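The open day at the Nurmont ground was on July 22, 2024, and I went up with two others from the Fornisberg supporters' club. Entry was free. The ground holds 2000, with 736 seats in the main stand and standing room on the other three sides.

Ertuğrul Kurtuluş, who runs the match office, took our group around. We saw the home dressing room, the kit store and the new goals, which Kincaid delivered in March. The pitch had just been cut and we were asked to stay off it. The away dressing room is small, with one bench and two showers.
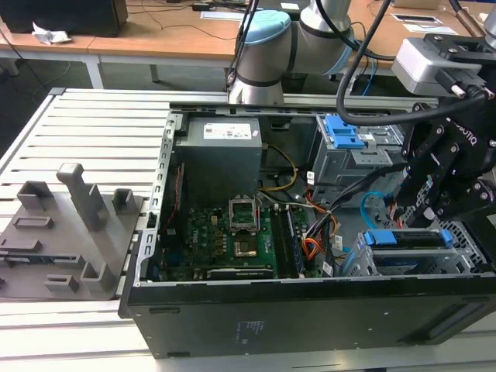
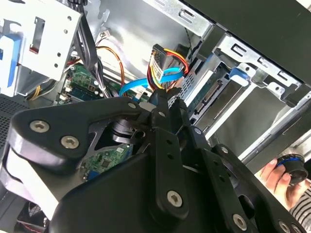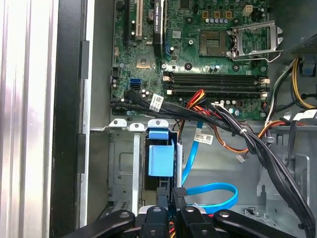
The match office is up the stairs behind the main stand, and it is where the live scores go out on a game day. One person watches from the window and types in goals, cards and substitutions, and a second checks each entry against the referee's team sheet. The club pays for a scoring program named Dralel. It runs on a desktop tower, the plain kind with a green motherboard inside, and the same machine drives the scoreboard at the north end. If the connection drops, the scores are kept and sent when it comes back. Kickoff times are entered in local time, and visiting fans abroad have sometimes got them wrong.

After that there was a youth game, under-13s, two halves of 28 minutes. Nurmont won 3-1. Tea and rolls were sold from the hut by the gate, cash only.

Parking is on the grass behind the east side and fills up early. The next open day will be before the spring half of the season.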